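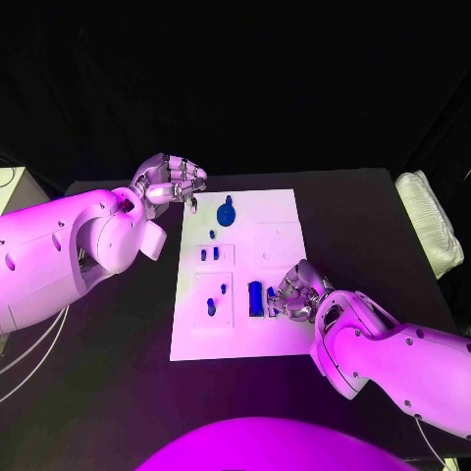 Both hands over the pegboard, with the blue parts we print for practice.

So, the Zokix hands! A bunch of you wrote in after the May issue asking if we'd ever get around to trying them, and we did. Halldóra Holst set up the trial with Presstead, who rent the whole kit out by the month: two arms, two hands, the software and a phone number for when you're stuck (I called it more than I'd like to admit).

I'm not an engineer. I run the order desk and I came into this wanting to know one thing – can a person like me get it picking up small parts without crying? Mostly, yes. The setup guide is 50 pages and you can skip nearly all of it. The chapter on finger settings is the good one. Read that, then go straight to the board.

The big round part is easy to get along with, and so is the fat cylinder. The skinny pegs are where I lost my patience. A peg gives you very little to hang on to, and if the thumb is set a hair too wide you're just pinching air. Halldóra Gunnlaugsson over at Kurkton told me to slow the close speed way down, and I wish I'd asked her sooner.

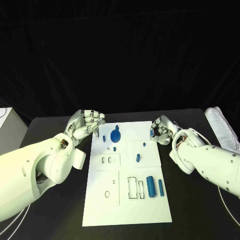 Small blue piece at the fingertips of the right hand.

What I'd gripe about: the cables need a better home, and the rental is 900 a month before you add training. For a shop our size that's real money. If you have lots of fiddly little parts and somebody willing to sit with it, I'd say try a month and see. Þórarinsdóttir has the price sheet and the sign-up form if you want a turn on ours.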